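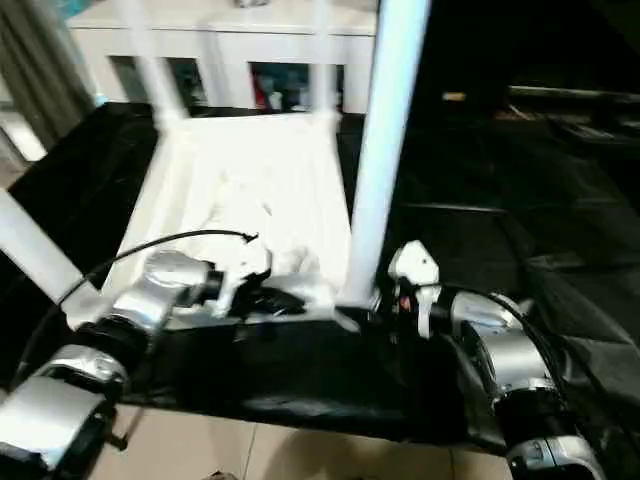 A day at the Jultari acting studios

I had been meaning to go to the Jultari open day for years, ever since my sister took a summer course there and came home speaking from her diaphragm at the breakfast table, and I'm so glad I finally did. The train from Sallberg was late (of course it was!) and I missed the coffee and most of the welcome, but I slipped into the back row of the main hall in time for the first talk. It seats 298, and there weren't many gaps.

The talk was given by Sushil Katiyar, who has taught screen acting at Jultari for 13 years and before that played a long run of policemen, uncles and worried doctors on television. He told us about his first audition, where he learned the wrong part and read it anyway, all the way through, and got called back for the right one. His father wanted him in the insurance business and kept a desk open for him until he was thirty. He spoke about that very kindly, I thought.
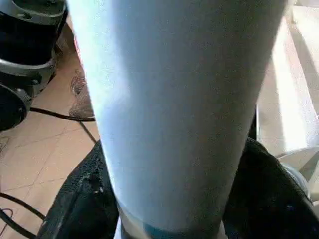
Sallberg Film and Stage Circle, Visits Group

After lunch we were split up by the color of our badges and I went with the blue group to the Masitz Room, where the second-year students were rehearsing a family drama. We were allowed to sit in for a whole hour. They ran the same two pages over and over — a mother and daughter folding sheets and not talking about the wedding — and each time the director changed one small thing, a pause or who sat down first. I could have watched it all afternoon. One girl was quite wonderful, and I wish I had written down her name.

Then it was across the courtyard to the Ahuja Library, which holds old scripts, playbills and letters from former students. I asked to see the playbills from the early tours and was handed a whole box and a pair of cotton gloves.

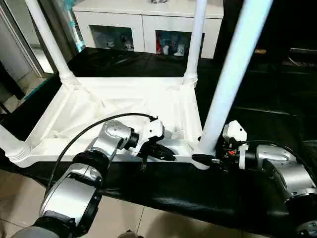 I was still going through it when Pramila Dwivedi came in to sign copies of her memoir, so I put the lid back on and joined the line. She trained at Jultari herself and lived on toast, she said, in a room over a shoe repair shop with two other actresses and one good coat between them. She signed mine "keep going to matinees," and I certainly will.

If you want to go, the next open day is in November. Tickets are free but you do have to book, and bring a sandwich, as the café line was very long.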